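Pluvus Rewatch Club: Frequently Asked Questions

What is this site?
A fan site for Pluvus, the best weird little greenhouse comedy on television! We recap every episode, argue about the finales and collect cast interviews when we can find them. Morven Niven writes most of the recaps.

I'm new. Where should I start?
The pilot is fun, but plenty of us got hooked on "Testness," episode 3 of the first season. Start there, then go back. You'll catch so many jokes the second time around.

Do your recaps have spoilers?
Yes, for the episode in the title and everything before it. Later seasons stay out of the recaps, and we're pretty strict about that in the comments too.

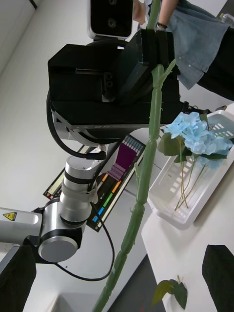

A green artificial stem, side branch and all.

Is Prurerlow a real town?
Sadly no — I'd move there tomorrow. The map on our locations page was drawn by Adi Majimbun and now has 152 places marked on it, including both bakeries.

Who is Pascu supposed to be talking to on the phone?
Oh, we have theories! The thread passed 200 replies back in December and it's still going. My money is on the sister, but read the whole thing before you pick a side.

When do new recaps go up?
Thursday night, usually before midnight. Finales take longer because we watch them twice.

Can I write a guest recap?
Please do! Send us a paragraph or two about an episode you love. It doesn't have to be polished — we'll help with the edits.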